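The Pad, the Cans and the Missing Hand-Off

Sofia Fragkou keeps a dented soda can on her desk at Rindura, and visitors tend to assume it is trash. It has been thrown out by the cleaners and retrieved from the bin. "It's the only physical object this project ever damaged," she says, "and I did that myself. I sat on it."

Everything else that went wrong went wrong in simulation, where cans are free and the table never needs wiping down. Fragkou's group had been asked by a sister company, Bustos, to get a two-armed robot to do something a toddler manages between naps: pick up two cans, one in each hand, and set them down together on a gray pad. The controller was called Cernura. It had passed 400 trials in a row before anyone thought to be suspicious.

"Four hundred out of 400," Fragkou says. "If a student handed me that, I'd ask who they copied from. When my own software handed it to me, I bought pastries."

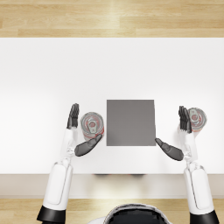

The fault came to light because Pantelis Alexiou, who was then the newest person on the team, did not like reading log files and preferred to watch the runs play back. He was supposed to be checking something dull about wrist angles. What he noticed was that the two arms were quite often going for the same piece of air.

"Each arm was doing a beautiful job," Alexiou says. "They just hadn't been told about each other. It was like watching two people park in one space, very politely, at the same time."

In the playback the fingers of one hand slid straight through the fingers of the other. No jolt, no alarm, no dropped can. The run ended with both cans on the pad and a green check mark next to it. He ran it again, assuming a display glitch, and got the same thing. Then he went and found Fragkou, who was eating one of the pastries.

The cause was a single setting. Months earlier, in November, somebody had switched off contact between the left hand and the right hand to make the simulation run faster. It was meant to stay off for an afternoon. I asked who had done it, and there was a pause long enough for me to finish my coffee.

"Me," says Solange Macedo, from the next desk. "I left a comment in the file. The comment says 'turn this back on.' I thought it was a very clear comment."

Macedo turned it back on. Cernura's perfect record did not survive the morning. Of the next 200 trials, it finished 4.
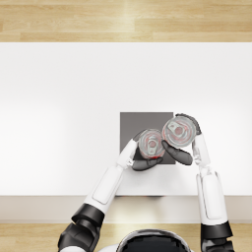

Most of the failures were the same failure. The cans themselves were fine. The hands were the trouble, because a hand holding a can is a good deal wider than the can, and the pad had been sized by someone thinking only about cans. Both arms would come in over it, the knuckles would touch, and each controller would read the touch as an obstacle and push back harder. One arm leaned, so the other leaned. On a real machine the joint motors would have gone on leaning until something gave up.

"People ask if it was dangerous," Fragkou says. "It was a drawing of a robot. You can't get hurt by a drawing. But we were two weeks from loading that same controller onto the hardware, and the hardware has a person standing next to it with a clipboard."

The person with the clipboard would have been Glykeria Zacharopoulos, who runs the hardware room at Bustos and who has firm views on the subject. She had already been sent the 400 number and had already booked the time.

"I got a phone call that began with 'So, funny story,'" she says. "I have worked with robots a long time. It has never once been a funny story."

She canceled the booking and sent back a page of conditions, which Fragkou printed and taped to the wall. The first is that no shortcut in the simulator may be switched off without a date on it. The second is that contact between the two arms counts as a failed run, even if the cans end up where they should. The third is in capital letters and concerns the phrase "funny story."

The repair was less exciting than the fault - they usually are. The arms now take turns. One sets its can down and backs off, and the other waits until the space over the pad is clear. There is also a limit on how hard either arm may push before it stops and asks for help. It is slower, and Macedo admits that it looks a bit like two people at a doorway insisting the other go first.

"Slow is fine," Alexiou says. "I've seen what fast was doing."

Cernura has since been through another 400 trials with everything switched on, and this time somebody watched them. That somebody was Alexiou. He describes it as the longest stretch of his life and says he can no longer drink anything out of a can.

Zacharopoulos has put the hardware session back on her calendar, in pencil. Fragkou has not ordered pastries.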